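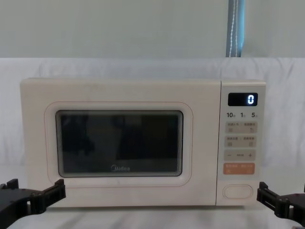

## Collthorpe is a pie town and I will be talking about it all day

**1/** Just back from four days of eating pie in Collthorpe and I'm still thinking about crust. Thread for anyone who likes fruit, butter and small towns with a bakery on every other corner!

**2/** Quick background: the town sits at 2781 feet and used to be all orchards. Plenty of the trees are still there, and the bakeries mostly buy from whoever is up the road. So in November you get apple, apple and pear, apple and quince, and then a surprise cranberry.

**3/** Start at Felico, 109 Mill Street. It looks like a hardware store from outside (it was one) and the pies come out on the old paint counter. Get the sour cherry. The lattice is so dark it's almost the color of the filling, and the bottom crust stays crisp all the way to the middle.

**4/** They also do a savory one with leeks and a sharp cheddar that I ate standing up on the sidewalk in the wind, no fork, very happy. I went back for a second one before they closed - sold out. Go before noon.

**5/** Bloxham is the fancy one. Tablecloths, 32 seats, pie on a proper plate with a little pitcher of cold cream. I was ready to be grumpy about the prices and then the buttermilk pie showed up. It wobbles! It has nutmeg on top and a lemony thing going on underneath. I had it again the next day for breakfast.

**6/** If you buy a whole pie at Bloxham they tie the box with real string and write the reheating directions on the lid in pencil. Fruit pies: low oven, fifteen minutes. Custard pies: leave them alone.
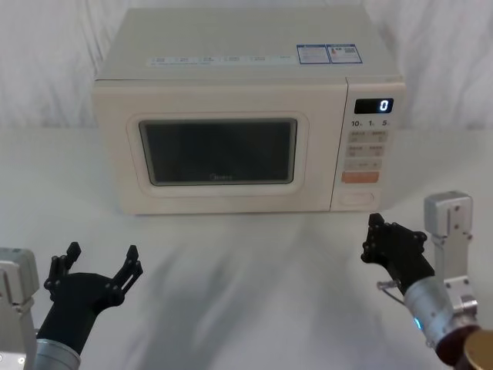 *Cream microwave, white table.*

**7/** My own rule for leftover slices, tested over the whole trip: a short burst in the microwave to wake up the filling, then a dry skillet on medium for the bottom. The crust comes right back. Skip the first step for anything with meringue, please, I learned the messy way.

**8/** Now Drastex. Terrible name for a bakery, I know, but they kept the sign from the tire shop and everybody in town seems fond of it. Hand pies only, all of them folded like a fat envelope. The pear and ginger is the one people drive over the hill for.

**9/** The person at the register told me they fold 1000 of them on the Saturday - sorry, on the big day of the harvest fair. I believe it. The line was out the door and around the gas pumps, and it moved fast. 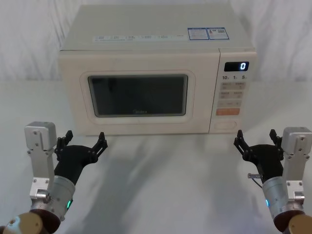 **10/** And they're good cold too, which matters if you're walking the orchard loop. It starts behind the library, it's mostly flat, and there's a bench at the far end where you can see the whole valley. I got there with two hand pies and came back with none.

**11/** Someone asked about coffee: it's fine everywhere, and better at Felico. Get the drip. The cider at Drastex is what I'd pick though, cloudy and really tart, served in a paper cup.

**12/** Parking is free behind the post office. Bring cash for the farm stands and a cooler for the trip home. I have half an apple and quince in my freezer right now and I'm trying to leave it there until the weekend.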